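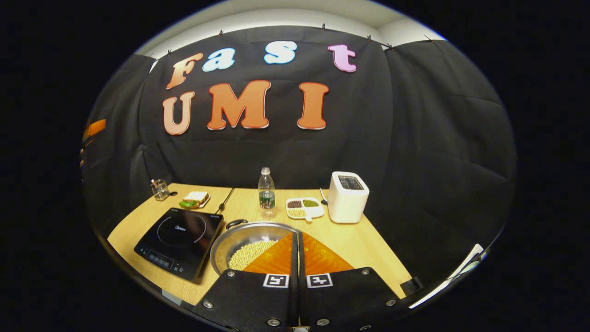 Cloth on the Wall

In the town of Indau, where I moved for work, the winter comes into the rooms through the walls. My first apartment had stone on three sides, and my neighbor looked at my white paint and asked me when I would dress it. I thought I did not understand the word. She meant cloth. In her own kitchen a heavy wool curtain was hanging behind the table, and there was no window behind it.

People in the valley have hung cloth on walls for a very long time. The old inventories from Wunau, the next town down the river, list wall cloths before they list beds. A family with little money had one, usually brown or gray, and it moved with them from the room where they ate to the room where they slept. Richer houses had a set for each season. In July the heavy pieces were taken down, beaten in the yard and folded with dried leaves against the moths.

The weaving shop Wusidard still makes them. It stands behind the bus station in Wunau and has 16 looms, of which two are older than the building. I visited it on a gray morning and stayed until they closed. The noise is strong, and the people who work there speak with their hands across the room. A plain cloth for one wall takes 40 hours. A patterned one takes as long as it takes, I was told, and I was told also not to ask again.

What surprised me is how much a cloth changes the sound. In my apartment I used to hear my own spoon in the cup. After I hung the first piece, a dark green one, the room became quiet in a way that I felt in my shoulders. Musicians know this well, and the small concert room in Indau has wool on every wall.

Most new buyers live in modern buildings, with good heating, and they want the quiet more than the warmth. Ahuja, a shop in the center of Indau, sells lighter pieces of linen and cotton for them. The old weavers say that such a cloth is only a bedsheet standing up. I have one in the hallway and I like it.

For hanging, a wooden rod is still the best choice, with loops sewn on the back so that the weight is shared. Nails through the fabric will pull it out of shape in one winter. Leave a space as wide as two fingers between the cloth and a cold wall, and look behind it every month.

My neighbor came to see the green cloth. She pulled at one corner, moved it a little to the left, and asked what I planned for the other two walls.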